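Start-of-shift rules for the hand grippers

Nov 14, 2023

I've been running sessions with hand-held grippers at Rakwood since August, and the rule sheet has changed a few times. Marjorie Kershaw asked me to write down the version we use now, so I'm putting it here where the Kedbridge people can find it too.

Every session starts with the jaws open over a clear table. Hold still for 30 frames, then close fully, open fully, and only then bring in the first object. If the open position doesn't match the last session's, stop and redo the width check.

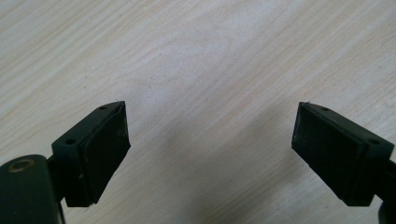

Gripper open, nothing between the pads.

Pads get looked at before each shift. Light scuffs are fine. A frayed corner goes in the log, and if the fray reaches the gripping face the pad gets changed. Change both sides together. We had one unit with a new pad on the left and an old one on the right, and 23 episodes had to be thrown out.

Screws on the pad holders are checked by hand, no power driver. Wipe the table between objects, crumbs and dust included.

The old Szabo sheet said to swap operators every 35 minutes. I still do that. Gruda dropped the rule and I don't agree with them, but that's a longer post.

Next thing to sort out is how we label aborted grasps.

3 comments | 2 shares
Back to top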